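The Second Arm

The quotation from Drudo ran to six pages, and Annick Langlois had read five of them before she found the price of the fingers.

"They're listed separately," she said. "The arm comes with a flange. If we want it to hold anything, that's line 41."

"Everyone lists them separately," said Xiaoyan Ye. "Wosturent does too. They call it tooling."

It was February, and the capital request had to reach Lulbridge before the regional office closed its books. Hoarau fitted out hotels: doors, wall panels, cupboards, lamps. For two years the firm had run one arm in the workshop, and the arm was booked until summer. Annick wanted a second. Lulbridge wanted to know why the first could not be made to work harder.

Xiaoyan had set up the simulation to answer that. It cost nothing beyond the licence and her evenings. She loaded a room, placed the arm in it, and let it attempt the same reach 500 times with small changes to the starting position. The rooms came from an old library and the colours were whatever the library supplied. Raphaël Bodin, who would have to sign the request, disliked them.

"Is the client having purple walls?" he asked.

"The client is having a gripper that doesn't hit the door frame."

He pulled a chair across and sat down. She had the wrist view open.
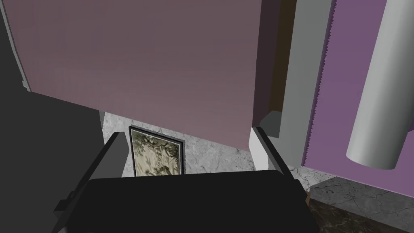
Wrist view, gripper open, before the reach.

"What am I looking at?" Raphaël said.

"Clearance. The fingers are at full spread. I need the width of the opening plus whatever the wrist adds when it turns." She put a second window beside the first, with the joint angles in a column. "The short gripper turns inside the limit. The long one doesn't, unless we move the base."

"And the short gripper is on the quotation?"

"The long one is on the quotation."

Annick turned back to line 41. The long gripper was described as standard. The short one appeared in a footnote, with a lead time and no price. She wrote to Drudo and asked for the figure. The reply came at twenty past four: 1155, excluding delivery, with the adapter plate as a further item.

"They've added a plate," she said.

"It needs a plate," said Xiaoyan.

"Did you know it needed a plate?"

"I assumed it was in the box."

Raphaël took the calculator. He had a method for these requests, learnt from Albane Perrin, who had held the job before him. You put down the machine, the tooling, the guarding, the floor fixings and the training. Then you added the day on which the machine stood still while people looked for a cable. Albane had called this the cable day and entered it under installation. Lulbridge had never queried it.

"Can the first arm take the short gripper?" he asked.

Xiaoyan checked the flange drawing. It could, with the same plate.

Annick saw where this was going and put down her pen. "Then they'll approve the gripper and refuse the arm."

"Possibly."

"It's still booked until summer. A different gripper doesn't give it more hours."

"No," Raphaël said. "So we say that first."

He moved the booking table to page one and the simulation results to an appendix. The gripper went in as a separate line, priced for both arms, so that striking out one would leave the other standing. Annick read it through twice and corrected the spelling of Wosturent in the comparison. Xiaoyan started another run with the base shifted towards the hinge side.

Ysaline Hamel rang from Lulbridge before five. She had the draft in front of her and one question, concerning the plate.

"Is that one plate," she said, "or two?"

Annick looked at Raphaël, who was already reaching for the quotation.

Last updated: February
Contact the author — © All rights reserved — Back to top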